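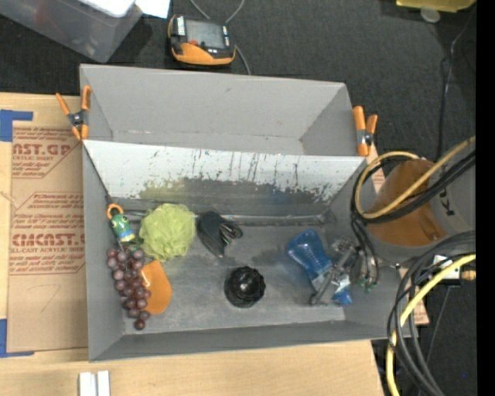
Sorting and Storing Small Things: notes for session three
Kistirton evening course, Home Organising for Beginners

Hello again, and thank you to everyone who brought in the contents of a kitchen drawer last time (I'm still finding elastic bands in my coat). These notes cover mixed bins, the ones where a toy, a bath pouf and a bunch of grapes all end up on the same side together. We'll do the practical part in pairs, so read this before you come if you can.

What I mean by a mixed bin

A mixed bin is any container whose contents share a place and nothing else. Most of us have one by the front door, and I've got two. They fill up because they're handy, and I don't want you to feel bad about it! What I'd like you to notice is where things settle. Big soft items like a pouf take up room and hide what's next to them, flat things slide underneath, and cord gets round everything.

First pass: by room

Take each item out and say the room it belongs to, out loud, in a word or two. Pouf, bathroom. Grapes, kitchen, or the living room if you keep artificial ones in a bowl as my aunt does. Toy, bedroom or wherever the toys live in your house. Don't stop to clean anything or wind anything up yet. If you can't name a room within a breath or so, put the item to one side and carry on. That side pile is your second pass.

Annelore Reinholz, who taught this course before me, used to do the first pass by colour, and some of you may have her old handout. It's quick and it looks lovely, but a green toy and a green pouf land in the same pile and you're back where you started. I only use colour now for things that are already the same sort, such as towels or thread.

Second pass: the awkward ones

Cords first. Unloop them, find both ends, and match them to whatever they belong to before you do anything else. Loose ones get a paper tag with today's date. Small dark things on a dark or grey base are the easiest to miss, so run your hand along the bottom — I once threw out a coat button that way and had to replace the whole set.

Using a divider

If your bin has two compartments, keep one clear while you sort. I know it's tempting to spread out into it. Use the wider side for what's waiting and the narrower one for what's decided, then empty the decided side before it's full. A loose divider wants a clamp or a bit of tape, and a scratched one is fine as it is.

For next time

Please sort one mixed bin at home and write down what was in your second-pass pile. A short list will do, and it needn't be tidy. If you'd like more to read, Ferdinand Reisinger's leaflet on hallway storage is on the shelf by the door at the Vevinbridge room, pages 33 onwards for the bit on shoes and keys. Bring a pen, some paper tags and one cord you can't identify.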